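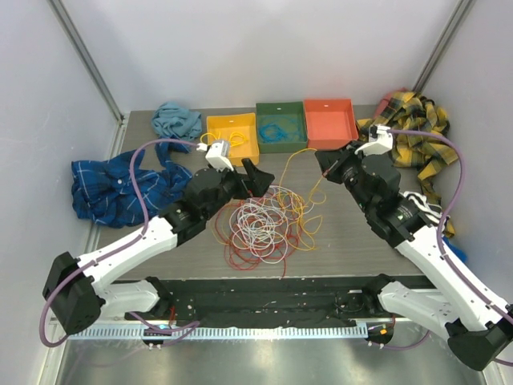

Figure 4. The cable sorting task on the two-arm cell. White, red and yellow cable lie in one heap between the arms, with three bins along the far edge of the table.

4.2 Choosing which strand to pull

The planner has to decide, at every step, which strand to grip and which way to move it. Our first version treated this as a full state problem: trace each cable from end to end, label every crossing as over or under, and search for a short list of moves that frees one cable. This worked on pairs of cables laid out loosely. On heaps such as the one in Figure 4 the tracer lost its place wherever white coils overlapped, and a single wrong label early in the trace made the rest of the plan useless.

The version reported here does without a full trace. It takes the colour mask for each cable and splits it into short segments of near constant curvature. Each segment gets a score made of three terms: how much of it is clear of other segments, how far it stands above the local height of the heap, and how close it lies to the outside of the heap. The weights were set by hand on the first 30 trials and left alone after that. In Figure 4 the right gripper is at the upper end of a yellow loop rising from the pile, and the left gripper is over the upper left part of the tangle. Segments that stand up from the heap in this way score well on the second term, and the planner tends to return to them.

Loose ends are handled separately. If the end detector reports a free end on a cable, the segments next to it get a fixed bonus. The red cable in Figure 4 has an end pointing towards the front edge of the table. We tried making the bonus larger, and the arms then spent too long chasing ends that were pinned further in.

4.3 Sharing the work between the arms

One arm pulls and the other holds or waits. The roles are not fixed. At each step the planner scores both assignments and takes the better one, with a small penalty for swapping so that the arms do not change over on every move. Pulls are made slowly, and stopped when the estimated load at the wrist passes a limit or when the heap as a whole begins to slide. Sliding is measured from the overhead depth image as the shift of the heap centroid between control cycles. After a stop the segment is marked as blocked and is not tried again for 5 steps.

The motion planner treats the bins, the walls and any cloth on the table as obstacles. Cloth is the awkward case. Garments such as those piled on both sides in Figure 4 have no fixed outline, and a forearm can pass close over them with no harm done. We therefore give cloth a soft cost and the walls a hard one. An earlier build used the hard cost for everything, and it refused many reachable pulls near the sides of the table.

4.4 Failures

We ran 134 trials with the final weights, making 784 pulls between them. Most failed trials ended in one of two ways. In the first, two coils of the same colour were taken for one cable, and the arms pulled on both. White was the worst for this, as the mask gives no help inside a dense patch. In the second, the pull succeeded but the strand fell back across the heap on release. Phan and Kasprzak reviewed the logs of each failed trial separately and settled differences by replaying the depth data. A release motion that lays the strand down outside the heap is now in testing, and is left out of the results in Section 5.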